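We use cookies to remember your settings. Accept | Manage

Gillmont Neighbors Help Board > Home & Tidying

Do old tennis balls really take scuffs off a white tabletop?

Posted by Audrey-Anne MacLeod

My sister-in-law swears by this and I don't buy it. She says you rub a plain dry tennis ball over the black marks on a white table and they lift right off, no cleaner. I have a big white table in the back room that gets used for everything, and it has gray smudges that dish soap won't touch. I've already wasted money on a Cleretti spray that promised 100 percent and did maybe a third of that.

My worry is that a ball has printing on it, and I can't see how rubbing black ink on a white surface ends well. I also suspect the fuzz just spreads the dirt thinner so it looks better until the light hits it. I keep a couple of balls on the table with the dish and the block, so trying it costs me nothing except possibly the table.

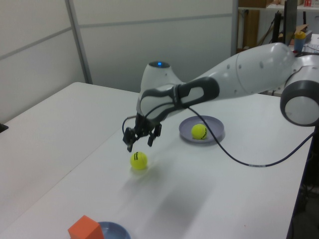

Gordon Boychuk says the ball trick is for floors, and people have stretched it to cover every surface in the house. It does work on floors, up to a point. A rubber heel mark on vinyl will come off with a dry ball and some elbow grease. I've done a whole hallway that way. On a table you probably don't have heel marks, you have pencil, dirty hands and whatever was on the bottom of the last thing you set down. Different problem. Try a regular white eraser on one smudge first. If the eraser does nothing, the ball won't either.

As for the printing, turn the ball so the lettering faces your palm. I never had any come off, but I wouldn't bet a table on it.

Ouellet

worked great for me!! cut an X in it and stick it on a broom handle

Audrey-Anne MacLeod

That's floors again. I'm not taking a broom to a table.

Update: did a patch near the back corner with the eraser and then a patch with the ball, 2 minutes each. Eraser took off most of the gray. Ball took off a little and left yellow-green fuzz I had to wipe up. The one stubborn mark is still there and I'm starting to think it's a scratch. I'll be telling my sister-in-law.

Last updated April 7, 2024

Contact the board | Copyright Gillmont Neighbors | Back to top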